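Notebook – Onemley airfield history pages
October, started a bit after 8 in the morning

Back on the roster today. I'd promised myself I would finish the personnel cards before touching anything else, and of course I opened the hangar folder first and lost an hour in it (no regrets, the hangar folder is wonderful).

Where things stand with the cards: the spreadsheet now has 1298 names in it, up through the end of the S drawer. Spelling is still all over the place. The clerk who typed the early cards wrote "Flostden" for the satellite strip, the one who took over wrote "Flosden" and then somebody went through in pencil and fixed maybe half of them. I'm keeping whatever is on the card in one column and putting the standard spelling in a second column, so searches work and we don't lose the original. Please don't "correct" the first column if you're in there! I did it myself last month and had to pull the cards again.

Ansel Schumacher called mid-morning about his father's unit. He's got a letter home that mentions moving "over to Gututthorpe" in the winter, and our timeline has the unit staying put until spring. I went back to the movement orders and there's a gap, two sheets missing between the December ones and the February ones, so he could easily be right. He's going to scan the letter both sides, plus the envelope if he can find it, as the postmark would help a lot. Until then I've put a question mark on the timeline and left the old text up.

Things I'm working through, in the order I mean to do them:

1. Runway lengths. The two site plans disagree by 100 feet on the east-west runway. The later plan has a revision stamp and the earlier one doesn't, so I'm going with the later one for the page and noting the other figure underneath. I'd like to see the contractor's drawing before I say anything stronger. It may be in the flat files, third cabinet, which sticks. Lift and pull.

2. Photo captions. Nearly 42 prints still have nothing written on the back except a pencil number. I tried matching the numbers to the base newspaper and got a few hits (the boxing match, the mess hall fire, one of the control tower going up). For the rest I'm sorting by building in the background, which is slow but kind of fun – the water tower gets painted at some point, and once you know that, you can put half the outdoor shots before or after it.

3. The chapel question. Was it moved or torn down? I have one person who remembers it being hauled off on a flatbed and another who remembers it being knocked flat, both of them very sure. Could be there were two chapels. Check the salvage sales list under "frame buildings," and also under "misc.," where that clerk liked to put things.

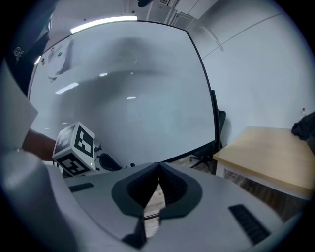
4. Page layout. The squadron pages have gotten too long, and on my old laptop they take forever. I want to split them by year, with a short index at the top, and keep the old addresses working so people's bookmarks don't die. Thumbnails first, full scans behind a click.

5. Ha. Yes, that's the dog. The line crew's mascot shows up in at least three newsletters as "Ha" and in one as "Sgt. Ha," and I'd like to give him his own little page. I have a good paragraph about him stealing a flight glove and a bad photocopy of a drawing. If anybody comes across a real photo, put it in my tray, I'll be insufferable about it.

After lunch I did get back to the cards and made it partway into T. Lots of Taylors, two with the same first name and middle initial, and both in the motor pool. Serial numbers are the only way to tell them apart, so I've added those to the name field in brackets for now. Ugly, but it works.

Also retyped the thank-you paragraph for the front page, which was missing the family who lent us the tower logbook. The logbook goes back to them at the end of the month, and I still have the last section to scan. The binding is weak near the back so use the cradle, and turn the scanner lid light off.

Next time: finish T, look in that third cabinet, call Ansel back if the scans haven't come in.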